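Drellari Open Day

The Drellari Open Day was a public demonstration of towel-folding robots held by the automation firm Drellari on 22 July 2019. Admission was limited to 300 visitors. The company billed the event as proof that household laundry "is ready for machines," a claim that drew doubts from several of those who attended.

The demonstration used a two-armed robot called Stendex, set up in an enclosed workcell. Project lead Zoi Vrettos told visitors that it had folded 333 towels in June. No failure count was given.
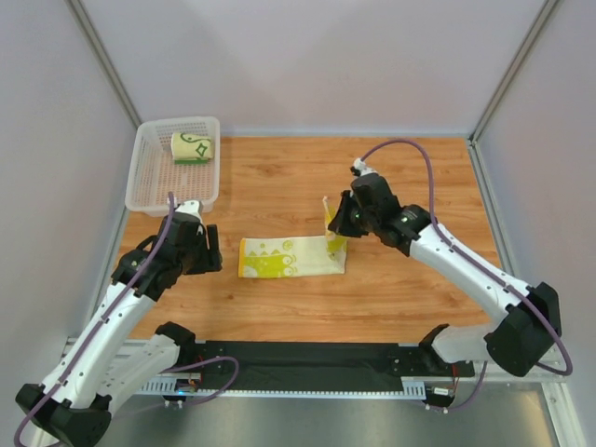 Eoin Kinsella, a retired laundry manager, wrote afterward that a hotel would need 400 towels done before lunch and that he saw no sign of such a pace. He also objected that staff chose every towel. Vrettos replied that speed was not the goal at this stage. Ottilie Camenzind, writing in a trade newsletter, called the program "a rehearsal with an audience."

Drellari promised to publish its full test records within 10 weeks. As of the last revision of this article, they had not appeared.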